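Workshop notebook, August — visit to the Skatex demo hall

Went with Analyn Samonte. We left Jisari at 11 and were met by Thibault Gautier, who runs the demonstrations for visitors. He said the whole tour is 30 minutes, but we stayed much longer because Analyn had many questions about the fixtures.

The first station is for handling of computer parts. The parts wait in grey holders on a white panel, and the gripper comes to them with the fingers pointing to the panel. 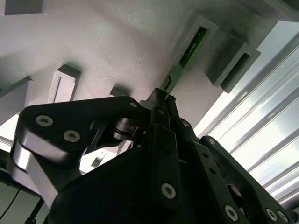
I asked why they did not use a tray. Thibault answered that the panel came from an older project with Farahani and they kept it. The holders are all different and can be changed one by one. I would like to try the same idea on our small bench — to discuss with Analyn.

Speed was set to 48 percent for visitors. I noted that the approach is slow and the last part even slower. There is an emergency stop on the light blue box beside the profiles, and Thibault showed us this before anything else. Good habit, we should do it also with our own guests.
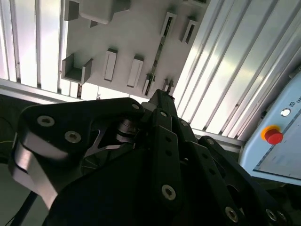 Gripper at the holder panel, stop button to the right.

Second part of the demo is the open desktop case. My worry was the space between the fingers and the board, as the links are quite wide near the processor socket. Thibault says they teach a safe height first and go down only from there. He has around 85 taught points in the program, too many in my opinion, but he wants to keep them until the Widard software is changed.
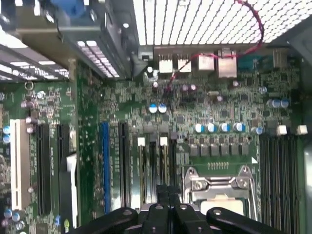 Over the motherboard, memory slots on the right side.

Analyn asked what happens if a cable lies in the path. He said the operator must check before start, there is no detection yet. I write this down as an open point for us too.

Back at the panel we looked once more at the holders, especially the slotted mount for the circuit board strip.

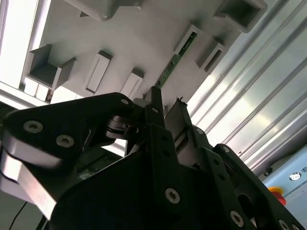 To do: ask Thibault for the drawing of the slotted mount. Check if our finger length is enough for a panel at such angle. Analyn writes to Skatex about a second visit, maybe with our own parts.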